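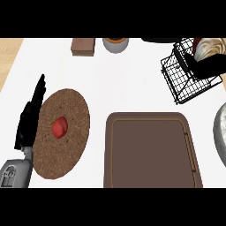
Support > Hand and gripper trials > Frequently asked questions

Gripper comparison in simulation: frequently asked questions

Posted by the Garkance support desk, April
14 comments | 37 shares

These are the questions we get most often from people using the Garkance trial package to choose between hands and grippers before they buy one. If you are still installing the software, read the setup page first.

What does the trial package include?

You get the simulator, six end effectors, a set of kitchen table layouts and the scoring script. Arms are loaded separately. Two can be used at once, on the same table, with a different end effector on each if you like.

Which end effectors are in the set?

Three multi-fingered hands, two parallel grippers and one suction cup. The hand most people start with is the Hestuvden, in black. The Tuncer is the smaller of the two parallel grippers and is the default in the quick start layout. Full dimensions are in the data sheets, which you can download from your account page.

Why are the test objects ordinary kitchen things?

Most of our users are working on food handling or household tasks. A tomato on a cork mat is a good first test for a hand. It is small and it rolls, and if you squeeze it too hard the script marks the attempt as a failure. The wire basket is there for a different reason. Fingers catch in mesh, and a hand that does well on an open table can do badly when it has to reach in among the wires.

The flat tray is used mainly for two-arm lifts. It has a handle slot at the side, and some hands can get into it and some can't.

How many attempts should I run?

We suggest 100 per object for each end effector. With 20 you can spot a bad controller setting, but you can't rank two grippers that are close together. Start positions are changed a little each time, so a lucky run on a single layout won't tell you much.

Can I compare a hand against a gripper fairly?

Up to a point. Use the same arm, the same start pose and the same controller, and change only what is on the wrist. Don't keep the same closing speed for both. A hand closing at the speed of a parallel gripper will often knock the tomato before it has hold of it. Set the speed for each one first, save it, and then run the comparison.

The fingers are held together when the arm starts. Is that right?

It can be. The closed start pose makes a hand narrower, so it can pass between objects without touching them. It has to open again before the grasp, and that adds time to each attempt. If you only care about speed, switch to the open start pose in the layout file. Do the same for every hand you are testing or the times won't match up.

Which camera view should I use?

The overhead view, tilted slightly, is the default. It shows most of the table and both working areas, but things at the edges may be only partly in view, such as bowls pushed to the far side. That is fine for watching a run. If your controller depends on camera images, add a wrist camera as well. A hand coming in from above will hide a small object from the overhead camera just when you need to see it.

Can I get rid of the black bands at the top and bottom?

Yes. They are padding, added so that a wide picture fits the square input that many controllers expect. Turn off "pad to square" in the camera menu. Check your controller's input size before you do, or it will stretch the picture.

Which controllers work with it?

Grelterum works without changes. Anything else needs to send joint positions through our interface, and there is a short sample script for that. Force control is supported on the two parallel grippers only. We are working on it for the hands and don't have a date.

My gripper gets stuck in the basket. Is this a bug?

Usually not. Check the approach angle first. Coming straight down is the safest, and coming in at a slant from the side gives the fingers more wires to meet. If the gripper shakes or passes through the wires, that is a bug, and it is nearly always a time step that is too large. Halve it and run the attempt again. Send us the log if it still happens.

Will the results match a real gripper?

The order usually holds and the numbers usually don't. Soft objects are the weak spot. Our tomato is a firm body with a force limit, so it doesn't dent the way a ripe one does. Friction on cork is also a guess on our part, set from a few bench tests. Treat the package as a way to drop the poor choices, then hire or borrow the best two and test them on your own bench.

Can I add my own objects?

Yes, if you have a mesh and a weight for each. Put them in the objects folder and list them in the layout file. Keep them clear of one another at the start, with no parts overlapping, or they will jump apart when the run begins.

How long does a full comparison take?

On a recent desktop with a decent graphics card, leave it overnight for all of the end effectors. A laptop will manage one pair in an afternoon.

Where do I send a question that isn't answered here?

Use the form on your account page and attach the layout file and the log. Please say which arm and which controller you were using.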